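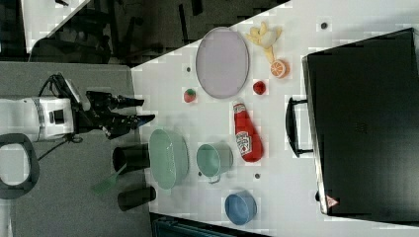 Sourdough starter in the fridge: am I killing it?
Posted in Bread and Baking > Starters and Levain

millpond_baker
2023-07-04
Okay so I need a sanity check from people who bake more than I do. I've had my starter since October and up until last month it lived on the counter and got fed every morning. Then work got busy and I moved it into the fridge, and now I feed it when I remember, so every ten days if I'm being good. When I take it out there's a layer of gray liquid on top and it smells like nail polish remover. I pour the liquid off, feed it, and it comes back, but my loaves are coming out flatter and more sour than they used to be. My husband likes them. I do not.

Flour is the plain bread flour from the Grarent mill, and I use tap water that sits out overnight. Recipe is the same one I've always used, 392 grams of water to 500 of flour, salt, starter, overnight in the fridge, baked in a Dutch oven.

Is the fridge the problem or am I the problem?

crumbcoat
Both, probably, but mostly the feeding. The fridge slows everything down but it doesn't stop it. Ten days at one feeding is a long stretch and the nail polish smell means it's hungry. Mine gets the same smell if I skip two weeks.

What I'd do: take it out, give it three feedings in a row on the counter, twelve hours apart, and don't bake with it until it doubles in under six hours. Then go back to the fridge if you want. You'll get your old bread back.

oldrye
I'm going to disagree with some of that. Mine has been in the fridge for years and there have been stretches of a month when I was away and it was fine after two feedings. The gray liquid is harmless. I stir it back in most of the time and I don't even think about it.

What I'd look at is how much starter you keep. If you keep a big jar and toss in a spoonful of flour, you're barely feeding it. Keep a tablespoon, throw the rest in pancakes, and feed that tablespoon a lot of flour.

millpond_baker
Oh. I keep a big jar. I keep a really big jar, it's the one the pickles came in, and I feed it maybe a quarter cup of flour. So it's basically starving in there? I feel awful, I've been calling it lazy.

oldrye
That's your flat bread right there. Go down to a tablespoon tonight.

Pancakes are good, crackers are better. Spread the extra thin on parchment with olive oil and salt, low oven until it snaps. My kids go through a tray before it's cool.

twelve_grain
Jumping in to say please don't stir the liquid back in if you don't like sour! Pour it off like you've been doing. Stirring it in is fine for the starter but you're putting all that tang right back in the dough. I like it, oldrye obviously likes it, but the original post says the loaves are too sour so that seems like the wrong direction.

Also what temp is your fridge? Mine was running warm at the back last summer and I blamed the flour for weeks.

oldrye
With a tablespoon of starter going into a big feeding, there's hardly any of that liquid in there by the time you mix dough. You won't taste it. I'll give you that it matters if you bake straight from the jar.

millpond_baker
I bake straight from the jar. (I know. I know!)

I don't know the fridge temp, it's a rental and the dial just has numbers one to five with no explanation. It's on three. Milk lasts fine.

crumbcoat
Never bake straight from a cold jar that hasn't been fed in over a week. That's the whole thing, I'd bet money on it. Think of the jar as storage. The night before you want to make dough, take a bit out, feed it in a clean glass, leave it on the counter, use that in the morning. The jar goes back in the fridge with its own feeding and you forget about it.

I do it with masking tape on the glass so I can see where it started.

levainlou
I'll be the annoying one and ask about flour. I used to buy the Grarent bread flour too and then the bags changed and my dough got slack all of a sudden. Same recipe, same everything. I dropped the water a little and it was fine. 392 to 500 is more than 75 percent hydration, and that's wet for a flour that isn't super strong. Flat loaves can just be too much water.

If you want to test it, leave your starter alone for one bake and only change the water. Try 360.

crumbcoat
But the recipe worked for months on the same flour. The one thing that changed was the fridge. I wouldn't touch two things at once.

levainlou
I said change ONE thing. I just picked a different thing than you did. And the weather changed too. In July my kitchen is so warm the dough is done hours before it is in winter. Overproofed dough goes flat and sour, and that's exactly what's being described.

twelve_grain
Huh, okay, that's a good point and I hadn't thought about it. How long is your dough on the counter before it goes in the fridge overnight?

millpond_baker
Five hours, like the recipe says. It did used to be chilly in here when I started and now it's, well, not. We have one window unit and it's in the bedroom.

Now I have three theories and one oven, haha.

levainlou
Five hours in a hot kitchen is a lot! Watch the dough and ignore the clock. When it's grown by half and has some bubbles along the side, it goes in the fridge. That could be three hours right now. I use a straight-sided tub from Trakgate (the kitchen supply place, they also ship) and you can read the level right off the side. Any clear container does the job though.

oldrye
A tub is nice but I've used the same mixing bowl forever and I just poke the dough. Wet finger, poke, if it fills back in slowly it's ready.

twelve_grain
The poke thing has never once worked for me. I poke it and it looks like dough with a hole in it. I'm on team tub.

crumbcoat
Same, team tub. The poke test works better on shaped loaves than on a big wet mass anyway.

dutchovenonly
Reading this whole thing with interest because I had the opposite problem, mine were so mild you'd think I used packet yeast. Leaving it in the fridge two nights in place of one fixed that. So millpond, if you bake it sooner you might get less tang too. Worth a try once you've got the rise sorted.

Does anyone use whole rye to wake theirs up? The woman at the Cliltby farmers market who sells me eggs swears by it.

oldrye
Yes, it's in my name! A spoonful of whole rye in the feeding and it goes nuts. You don't need to do it every time.

twelve_grain
Rye works, whole wheat works too and most people already have some. I wouldn't go buy a bag for this. If you do get rye put it in the freezer, it goes off faster than white.

millpond_baker
I have whole wheat! Okay here's my plan, tell me if it's dumb.

Tonight I dump almost all of it (crackers!) and keep a tablespoon in a small jar. Feed it 50 grams flour, 50 water, a bit of the flour being whole wheat. Same again morning and night until it's doubling fast. Then one bake with the same recipe and the same water, but I cut the counter time short when it's grown by half. If it's still flat I'll drop the water.

levainlou
Not dumb. I'd still do the water first but I'm outvoted and I can live with it.

crumbcoat
Good plan. Use a clean jar, the crusty stuff around the rim of an old one gets funky.

millpond_baker
Update for whoever's following! The starter took four feedings to perk up, not three, but last night it doubled in five hours and it smells like yogurt again. Crackers were a hit, I put sesame on half of them.

Baked this morning. Counter time was three hours and fifteen minutes and it was already up by half, so levainlou, you were right about the heat. It's definitely taller. Still a little flat on one side, but I think I shaped it badly because the dog was barking at the mail. Taste is much milder. My husband says it's "fine" which means he misses the sour one.

levainlou
I'll take it! Now do 375 on the water next time and see how that feels in your hands.

oldrye
Glad it's back. Flat on one side is usually the score, by the way. If you cut it off center it opens toward that side and the other one stays tight. Try a straight cut down the middle with a really sharp blade.

twelve_grain
Or the oven has a hot side. I turn mine when I take the lid off.

dutchovenonly
What's everyone using to score? I've been using a steak knife and it drags.

oldrye
Razor blade on a coffee stirrer. Costs nothing.

crumbcoat
I have the D'Souza lame, the one with the wood handle. It's pricier than a blade on a stick but I was tired of nicking my thumb. Change the blade more often than you think you need to.

millpond_baker
Steak knife here too, so that explains a lot. Ordering blades tonight. Next dough goes in Thursday-ish, whenever I get a slow evening, and I'll do the 375 and report back.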